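Loose slats on a wooden shoe rack

Print this page | E-mail this page
29 Oct 2024, posted by Biljana Dimitriou

I have a wooden shoe rack with light slats between reddish-brown side frames. It stands in the hall on glossy white tiles. Several slats have worked loose and the whole rack leans when boots go on the top shelf. I have a few spare slats from the same maker. Each is 60 cm long, but the gap between the frames now measures 61 cm at one end. Should I cut longer slats or pull the frames back in? I would prefer not to use screws through the face of the wood.

Steinar Þórarinsdóttir

Pull the frames in. A gap that is wider at one end means the joints have opened, and longer slats would fix the lean in place. Take everything off the rack and move it to a clear bit of floor where you can get at both sides. Mark each slat in pencil before removing it. 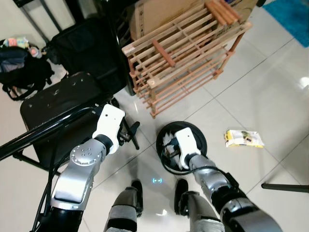
Scrape the old glue out of the joints, as new glue does not hold well on top of it. Dry-fit the slats and measure both diagonals. If they differ by more than 7 mm, push the longer corner inwards before gluing. Use ordinary wood glue and two strap clamps, with card under the straps so they don't mark the frames. Leave it overnight. Glossy tile is slippery under a clamped rack, so put an old towel down first.

Prasden

Agree about the glue. Check the floor with a level too. Mine rocked for months and it was one low tile. A felt pad cured it.

Felton

I just used nails. Still standing.

Related items
Squeaky slats in a bed base
Removing dried wood glue
Felt pads or rubber feet on tiles?
Narrow shoe storage for a small hall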